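Re: [print-care] cracking on dark cotton after repeat washes

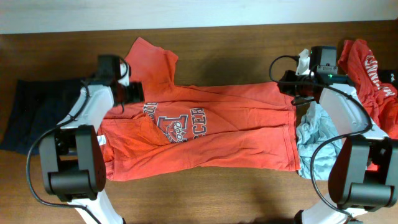

Policarpio
List moderator, Korkilska Textile Care

> We cure at 138 C and still see cracks
> by October. Is the dryer to blame?

Partly. At 138 the top layer can set while the base stays soft. Slow the belt and run the stretch test again on 2 shirts per batch. For washing, turn inside out, cold cycle, low spin. Pridden rates its ink for roughly 1,000 rubs, dry only. Wet figures for the Nevuven base would help if you have them.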